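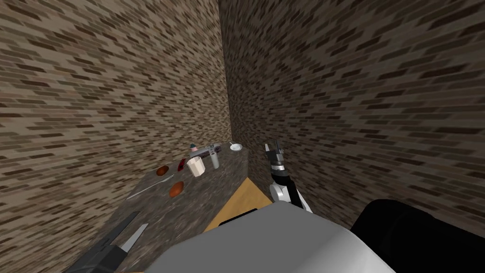
Shona Lockyer wanted to know why we couldn't just tell the robot "pick up the cup" and be done with it. She asked it on the very first Monday of the Hallel Robot Club, before most of us had even sat down, and we spent the whole rest of the year answering her!

So let's start with her question, because it's a really good one.

Why can't you just tell it?

When somebody asks you to pick up a cup, your brain does a huge pile of work without bothering you about it. Your eyes find the cup. Your arm moves out, and it doesn't bump the bowl on the way. Your fingers open just wide enough, then they close, and they stop closing before they squash anything. You probably learned all that before you could talk.

Our robot is called Joo, and Joo starts out knowing none of it. A cup, to Joo, is a patch of white dots in a camera picture. A counter is a lot of gray and brown dots. Somebody has to help Joo work out which dots belong together, how far away they are, and what to do next.

Where does Joo live?

Inside a computer! Joo is made of computer graphics, and so are the brick walls and the speckled counter and everything on it. A world like that is called a simulation. You already know simulations if you've ever played a video game where things fall down when you drop them. The computer does math to figure out how each thing should move, and then it draws what happens.

We use a program called Pirer for ours. If Joo knocks a bottle off the counter in Pirer, we press the reset key and the bottle is back. No mopping. We can also practice while everybody is at home asleep, and the computer can run through a try much faster than a real arm could move.

What do Joo's hands look like?

Look at the black part at the top of the white arm. It's called a gripper, and it has two short fingers. Ours is the kind called a parallel gripper, which means the fingers stay side by side and slide toward each other or apart, a bit like elevator doors.

Try it yourself. Hold out your thumb and one finger and keep them both straight. Now pick up a spoon. Now pick up a potato. Feel how different those are? The spoon is thin and wants to spin around. The potato is fat and you have to open up wide. Joo has to find a good place to grab each thing, and a good place on a bowl (the rim, usually) is no good at all on a bread roll.

How does a robot practice?

We have three jobs in the club, and we swap so everyone gets a turn.

The Driver moves Joo's arms with a controller and shows it how to do the task. Geum-ok Na is the smoothest Driver we have. She goes slowly on purpose.

The Mixer changes the kitchen between tries. The cup moves over, the knife turns a different way, the walls get a new pattern. If the cup was always in the same spot, Joo might only learn "go to that spot" and never learn to look for the cup.

The Scorer writes down whether the try worked. For a cup task, it has to be standing up at the end. Sun-ja Ahn once gave a zero to a cup that was lying on its side in exactly the right place, and there was a lot of arguing, but the rule is the rule.

By the end of the year we had 1242 tries saved. A learning program looks through all of them and hunts for patterns, such as "when the cup is over here, the arm usually goes like this." Then Joo tries it alone, and we all lean in way too close to the screen.

Did it work?

Sometimes! For the Cikeck student contest, every team's robot gets 100 turns in kitchens it has never practiced in. The first time we tested ourselves that way, Joo spent most of its turns grabbing air next to the cup. Subira Muli found out why. We had shown it plenty of cups at the front of the counter and hardly any near the corner, where the walls meet. We recorded 107 extra tries with the cup way at the back, and after that Joo's reaching got a lot better. Bowls are still hard. We're working on bowls.

Be the robot

You need a friend, a table, a plastic cup and some kitchen tongs. Please leave the sharp things and the glass in the cupboard.

Close your eyes and hold the tongs. Your friend tells you how to reach the cup, using only these words: left, right, forward, back, up, down, open, close. Your friend isn't allowed to say "over there" or "almost."

When you've got it, have your friend move the cup and go again. Consuelo Zamudio did it with a banana and it took her the whole snack break.

Then trade places and let your friend hold the tongs.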